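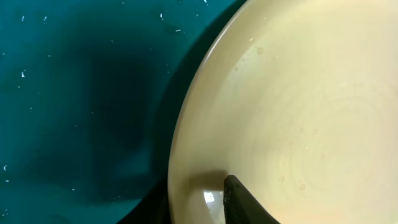 Fig. 1. Cream glaze, faint rings on the flat of the plate.

Week 4: Describing surfaces (catalogue writing)
Oct 3, 2023

Hi all. I've trimmed the Sembiring reading to 30 pages, so please do get through it before the tute. We're still on condition reports, and I want you writing plain ones - no "exquisite", no "charming"! 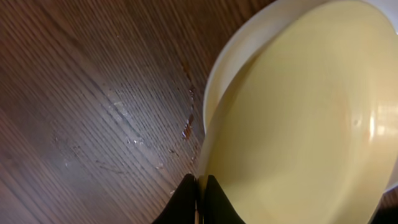

Condition words trip up nearly everyone in first year. "Damaged" covers too much, so say what kind of mark it is, how big, and where it sits. I'd put down "hazy greyish-white film, roughly circular, on dark reddish-brown wood grain" and leave the cause right out of it, even if your nan would say wet cup straight away. Colour goes first, then finish, then faults (the Hostton order, if you did my other unit).

Keep your draft to 2 paragraphs. Clerero style wants measurements in millimetres, and yes, I do take marks off for inches.

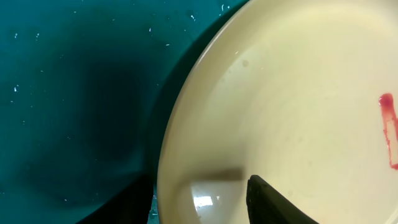

For next week
Read the Traranard sale notes and bring one entry you'd rewrite.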